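Notebook, September, open day writeup

Back from the Stunton open day and typing this up before I forget half of it, so excuse the order (there isn't one). I've got coffee and a bag of leaflets and my feet hurt.

Got there at 9:40, which was too early, they were still taping the floor in the big hall. The good side of that was a proper chat with the Paewai people while their arm was warming up. They had it doing box depalletizing, the usual suction cup thing, and it was running at a gentle pace for the public. I asked what happens when a box has a torn flap and they said it goes to a reject lane and a person deals with it. Fair enough! I liked that they just said so. Cycle counter on the screen read 3,557 when I walked up and they don't reset it between shows, so that's the lifetime of that cup set. Want to remember that for our own cup order.

The Trultano booth was mostly a video. I watched it twice, hoping the second half would show the tool changer closer up, and it didn't. Took a leaflet. The stroke on the small gripper is listed as 60 mm, a bit short for what we do, but the mounting pattern looks easy to adapt and I'd like to get a drawing from them.

The main reason I went was the Okidau demo in the side room, and that was worth the drive all by itself. They do the hand-held gripper approach – you carry the tool around, do the job yourself, and the recordings go to training. No arm in the room at all while you're collecting. I'd read their notes but holding one is different. It's heavier toward the front than I pictured, and my wrist knew about it after ten minutes. They let everybody have a turn, kids included, and the kids were better than me (they don't overthink the approach).

Their task for the day was cable handling. They had 748 recorded runs of it before the open day and were adding ours to a separate folder, sensibly. I did 3 runs. The first was terrible, I came in way too steep and pushed the cable away from me. Second one okay. By the third I'd worked out that you want to stop above the table with the fingers open, get the cord sitting between them, and only then go down.
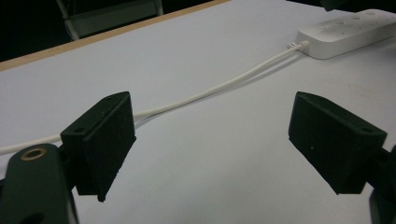

We got to talking about finger pads after that. I've been going back and forth on foam for our own fingers all summer, and my worry is still wear at the tips, where it rubs on the table every single time you go for something thin. Their answer was to treat pads as a consumable and swap them early, and they're pretty relaxed about it. I'd want to know the cost per pad before getting that relaxed! They said they'd mail me the numbers.

Also asked about brass inserts versus tapping straight into the printed part. They're firmly in the insert camp. Same as us after last winter's stripped holes, so no argument there.

Things to do from this:
– write to Okidau for pad prices and the thickness they settled on
– ask Trultano for the flange drawing
– weigh our own hand tool with everything on it, find out where the balance point is
– try the stop-high-then-down approach on our thin cable set

Leaflets are in the tray by the printer if anybody wants them. The Paewai one has a decent page on vacuum sizing.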